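Tisch abwischen: Vormachen aus der Ich-Perspektive oder fernsteuern?
Forum Gestura — Bereich Anlernen und Teleoperation
Januar 2021

katedham_lab
Unser Arm soll lernen, eine Holzplatte einzusprühen und abzuwischen. Mit der Fernsteuerung haben wir 27 brauchbare Durchgänge geschafft, dann war die Woche um. Jetzt überlege ich, auf Vormachen mit der Hand und Kopfkamera umzusteigen. Hat das jemand bei Wischaufgaben verglichen?

wischmopp
Bei uns 500 Durchgänge von Hand, etwa 265 ferngesteuert. Von Hand geht es viel schneller, und die Leute greifen normal. Zwei Momente von so einer Platte, einer mit Sprühflasche und Tuch, einer mit den bloßen Händen auf dem Holz:

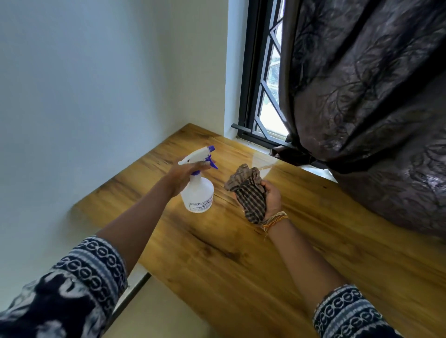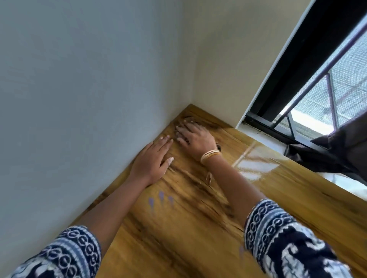
Trainiert haben wir mit Cudosix, beide Sätze gemischt. Der Weg über die Fläche kommt gut heraus. Ecken bleiben schwierig, da fährt der Greifer zu früh zurück.

dunbar_k
Sehe ich anders. Beim Wischen zählt der Druck, und den hat man auf Video nicht. Mit Kraftrückmeldung am Steuergriff bekommt man ihn mit. Lieber wenige saubere Daten.

wischmopp
Den Druck regelt bei uns die Steuerung, der muss nicht gelernt werden. Das Video liefert nur Bahn und Reihenfolge.

dunbar_k
Auf einer ebenen Platte mag das gehen. An einer Kante nicht mehr.

katedham_lab
Danke. Die Platte ist eben, Kanten kommen erst später. Wie trennt ihr Sprühen und Wischen — eigene Abschnitte oder ein Durchgang?

wischmopp
Ein Durchgang, hinterher von Hand markiert. Den Wechsel setzen wir da, wo das Tuch aufsetzt.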